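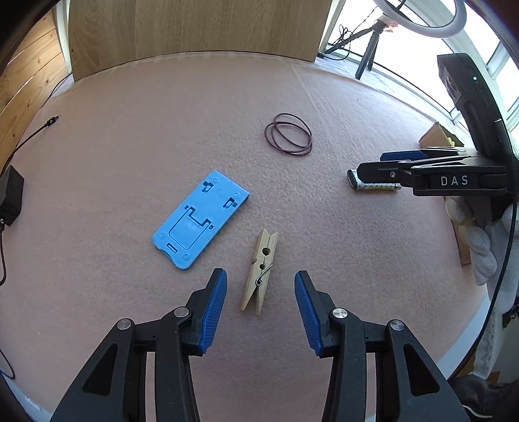

그림 4-1 손잡이형 그리퍼로 나무 빨래집게를 집기 전의 작업대. 분홍색 천 위에 하늘색 플라스틱 판, 끈, 라이터도 함께 있다.

제4장 손으로 가르치는 집기 동작

학습 목표
손잡이형 그리퍼의 링크 구조를 설명할 수 있다.
물체의 모양에 따라 접근 방향을 정할 수 있다.
조별 시연 기록을 같은 형식으로 작성할 수 있다.

4.1 들어가며

제3장에서 우리는 모터가 있는 그리퍼를 프로그램으로 열고 닫았다. 이번 장에서는 사람이 그리퍼를 직접 손에 들고 물체를 집는다. 이렇게 한 동작을 시연이라고 부른다. 시연은 쉬운 일처럼 보이지만, 처음 해 보는 학생은 대부분 손목을 너무 빨리 돌린다. 그러면 손가락 끝이 물체를 밀게 되고, 물체의 위치가 바뀐다.

그림 4-1의 빨래집게를 생각해 보자. 손잡이 쪽은 두 갈래로 벌어져 있고, 가운데에는 금속 스프링이 감겨 있다. 어느 부분을 잡는 것이 좋은가? 벌어진 손잡이를 양쪽에서 누르면 집게의 입이 열린다. 스프링 근처를 잡으면 입은 열리지 않지만, 패드가 철사에 걸릴 수 있다. 두 방법 중 하나를 미리 정하고, 조원 모두가 같은 방법을 사용해야 한다.

납작한 판은 다른 문제를 준다. 판이 천에 붙어 누워 있으면 손가락이 그 밑으로 들어가기 어렵다. 이때는 판의 긴 변을 양쪽에서 잡는다. 끈은 더 어렵다. 잡을 때마다 모양이 변하기 때문에 앞의 시연과 똑같은 시연을 만들 수 없다.

4.2 갈홀름 과제

이 장의 실습은 갈홀름(Galholm) 동아리의 학기 과제를 바탕으로 만들었다. 동아리는 한 학기의 목표를 시연 3,000회로 정하였고, 2,446회를 기록하였다. 지도를 맡은 수닐 몰라(Sunil Mollah) 선생은 횟수가 부족한 것보다 기록 형식이 조마다 다른 것이 더 큰 어려움이었다고 한다. 어떤 조는 실패한 시연을 지웠고, 어떤 조는 그대로 남겼다. 그래서 우리 교재에서는 실패한 시연도 지우지 않고 "실패"라고 표시한다.

각 조는 시연 300회를 맡는다. 한 사람이 계속하지 말고 조원끼리 교대한다. 사람마다 손의 높이와 속도가 다르므로, 기록표에 시연자의 이름을 반드시 적는다.

생각해 보기
1. 손가락 패드에 줄무늬 홈이 있으면 매끄러운 패드와 무엇이 다를까?
2. 두 사람이 작업대 하나에서 동시에 그리퍼를 사용할 때, 어떤 순서를 정해야 할까?

4.3절에서는 먼저 링크의 길이와 손가락이 벌어지는 폭의 관계를 계산한다. 자와 각도기를 준비한다.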